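Open day at Tellberg: frequently asked questions

We went to the open day at the Tellberg building in January and have been getting the same handful of questions since. The answers are ours. Jilalano, who ran it, have their own page and it is a good deal more cheerful than this one.

What was being shown?

Jilalano want robots that can do clerical handwork: picking up paper, squaring it, putting it in the right pile. The day was billed as "the automated office, live". Most of it was people doing the paperwork by hand while their movements were recorded, so that a machine can be trained on the recordings later. The robot itself had two short slots, one at 11am and one after lunch.

Was the robot any good?

It moved a stack from one tray to another. In the morning slot it did this slowly and without dropping anything. In the afternoon it picked up the top half and left the rest, and the presenter talked over it until someone reset the arm. We wouldn't draw much from either. A tray with square edges, filled by staff beforehand, is a very kind test.

So what did visitors spend the day looking at?

Sorting, mainly. The recording tables were open to view and you could stand behind the person working for as long as you liked. They wear a strap on each wrist with square printed markers on it, plus a small white device near each thumb that has a marker of its own. The paper was printed tables, page after page of narrow columns, and it was in a proper muddle. To be fair to Jilalano, that is what paper looks like in the offices we know, and it was the most believable part of the whole event.
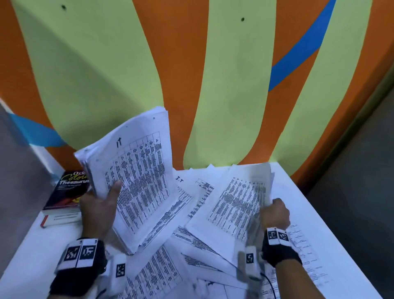 Fairclough thought we were being too hard on them, and wrote to say that a messy table is the only honest place to start, that you can't teach a machine to tidy from tidy examples, and that a dull demonstration is worth more than a slick one. Fairclough also felt the failed afternoon slot should count in their favour, as it was at least not edited.

We agree with the first half of that. Our complaint is with the billing. If the event had been called "watch us collect training material" we would have gone anyway, and we would have come away with fewer grumbles.

How much recording do they need?

The figure on the wall display was 1000 hours. We asked how many they had so far and were told the number was "moving all the time". We asked again at the end and got a leaflet.

Can the robot read what is on the pages?

Not on the day. The presenter said reading and handling are separate pieces of work and only handling was on show. This matters a lot if you were hoping it would sort by content. Putting sheets into a pile is one thing, and knowing which pile is most of what a clerk is paid for.

Do the people at the tables mind wearing the straps?

We asked one of them in a break. The answer was that you stop noticing the straps fairly soon but the cable takes longer to get used to. Shifts at the table are 2 hours. We didn't ask about pay and should have.

Did anyone give a price?

No. There was talk of a trial with Trolden, the records store, but nobody from Trolden was there and the staff we spoke to weren't sure if it had begun. Please treat it as talk until Trolden say something themselves.

What about the claim that it is "100 times more consistent than a person"?

It was on a banner by the door. We asked what was being measured and three members of staff gave three answers, one of which was about printing. We have left it out of our own notes.

Is it worth going to the next one?

If you work with paper records, probably, provided you go for the tables and not for the robot. Get there before the first slot. There are 7 chairs at the robot end and everyone else stands at the back, where you see very little. Children were bored by noon, going by the ones near us.

Entry was free. You sign in at the desk, and the form has a box agreeing to marketing emails which is already ticked. Untick it.

May I take my own pictures?

Yes at the recording tables, no at the robot end. We asked why it was that way round and were told it was for safety. Phones on silent in both.

Will you be updating this page?

When there is something to add. We have written to Jilalano asking for the hours recorded so far and for the number of failed pick-ups across both slots. If they reply we will put the figures here in full, good or bad.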